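Reducing Dry Goods Waste in Shared Student Kitchens
Final report, Household and Consumer Studies project course

1. Background

Students who share a kitchen often buy the same food twice. One person opens a bag of rice, another opens a second bag the next day, and both are still on the shelf when the lease ends. Most of the studies we read in the first weeks of the course dealt with fresh food, mainly fruit, bread and milk. Dry goods got less attention. They keep for a long time, so people assume they are not wasted.

Our group wanted to find out how much dry food is thrown out at the end of a term, and whether a simple change in storage would lower that amount. We worked with two student houses, Clisham and Lernska. Both have shared kitchens on every floor, and both are emptied and cleaned before new students move in.

2. Method

We collected discarded dry goods from both houses at the end of the spring term. Residents were asked to leave unwanted packages in a bin in the hallway. We sorted the packages by type and noted whether each one was unopened, opened or nearly empty. Packages with less than a tablespoon left were recorded as empty and taken out of the results.

In September, when the new residents had moved in, we changed the storage at Lernska only. Each kitchen got one shared shelf for dry goods and a sheet of paper taped to the inside of the cupboard door. Anyone who opened a package wrote down what it was and the month. At Clisham everything stayed as before, with one private shelf per person. We collected again when the fall term ended.

We also held short interviews in both houses. These were done in the kitchens, usually after 6 p.m., when most people were cooking.

3. Results

In the spring we collected 484 packages from the two houses together. Pasta, rice and breakfast cereal were the largest groups. Baking supplies were a smaller group, but they were the most likely to be almost full. Several residents said they had bought flour or cornstarch for one recipe and never used it again.

In the fall, Lernska left 127 packages. Clisham left more than that, and the mix was close to what we saw there in the spring. The drop at Lernska was largest for rice and pasta. Tea and spices hardly changed, and people told us they did not want to share those.

Small boxes were a problem of their own. They slide behind larger packages and are forgotten, and they do not have much room for writing a date. 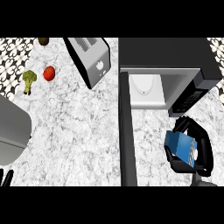

Han was doubtful about the shared shelf and told us that it only worked as long as the same people kept cooking on that floor. When two of them moved out in the middle of the term, the sheet was not filled in for three weeks – and then everyone went back to buying their own. Han thought a house rule would have been ignored as well, and would have preferred a smaller shelf with only rice, pasta and oil on it.

Other residents on the same floor agreed about the gap but still wanted to keep the shelf. One wanted a marker tied to the cupboard handle. The pen we supplied had disappeared early on.

4. Discussion

The houses are not a perfect match. Lernska has larger kitchens, and more of its residents stay for a full year. Some of the difference may come from that. We also do not know how many packages went straight into the trash instead of into the hallway bin.

The sheet was used less as the term went on. On floors where it was kept up, residents said they checked it before shopping. On the others it made little difference, although the shared shelf stayed in use.

We had planned to weigh the food and estimate its cost, but the kitchen scale we borrowed stopped working during the spring collection. Package counts give equal weight to a full bag of flour and a half-used box of cereal – this should be fixed if the project is repeated.

5. Further work

Vudonness, the food pantry near campus, accepts unopened packages that are still in date. We did not contact them until late in the fall, so only part of the second collection could be donated. A pickup should be arranged before the term ends, and the hallway bins should be put out a week earlier than ours were.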